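Comlow: legacy board driver and manual index

Comlow is a plain-text index of drivers, BIOS files and user manuals for older desktop motherboards. It covers boards with IDE, AGP and early SATA connectors, mostly the kind that turn up in office clear-outs and back sheds.
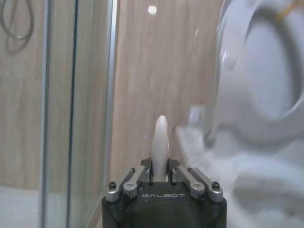 The index holds 845 entries. Each entry is one board revision, so a board sold in two revisions appears twice. The files themselves aren't stored in this repository. An entry tells you what the file is called, how big it should be, its checksum, and where a copy was last found.

What's in the folder

boards.csv
The main table, one row per board revision.

headers.csv
Pinouts for front panel, USB and audio headers. Only filled in where the manual was checked by hand.

aliases.csv
Names printed on the board that differ from the name in the manual. Orkel boards are the worst for this, and so are the Briggs boards sold in small-business machines.

tools/check.py
Compares a file you already have against the index.

notes/
Longer notes on boards that don't fit the table.

Columns in boards.csv

maker: as printed on the board, not the box
model: full model string, including any suffix
revision: usually found in a corner near the last expansion slot
chipset: blank if unknown
ide_ports: number of parallel ATA connectors
sata_ports: 0 if none
audio_chip: read off the chip itself where possible
bios_last: last known BIOS version
sha256: checksum of the BIOS file
source: see Sources
checked: yes, no or partly

Leave a field blank if you don't know. Please don't write "n/a" or a dash, as the checker reads both as real values.

Using the checker

You need Python 3. Nothing else has to be installed. From the top folder, run:

python tools/check.py path/to/file.bin

It prints the matching board and revision, or "no match". A "no match" doesn't mean the file is bad. Flashing tools sometimes pad a saved BIOS, and then the checksum changes. Try the --trim option before giving up.

The checker won't flash anything and there are no plans to add that.

Sources

Most rows came from the Nurkwood driver discs, a set of 20 CDs handed out to repair shops. Of those, 2 had read errors, and rows taken from them are marked "partly". The rest were collected from manuals and from people reading numbers off their own boards.

Known problems

Onboard audio is the weakest part. Many boards shipped with more than one audio chip under the same model number, and the index may list only the first one found. If you've got no sound after a fresh install, look at the chip before you trust the audio_chip column.

About 20 rows have a revision that was guessed from the BIOS date. They're marked "no" under checked.

USB header pinouts vary even within one maker's range. Check yours against the printed manual before plugging in a bracket, because a wrong five-volt line can kill the port.

Laptop boards aren't covered.

Adding or fixing a row

Open an issue or send a patch against boards.csv. Include the model and revision exactly as printed. Keep rows sorted by maker, then model. Use Australian spelling in notes, but leave product names and error messages as they are.

Licence

The tables are free to copy and change, with credit to Comlow. Drivers and manuals belong to their makers.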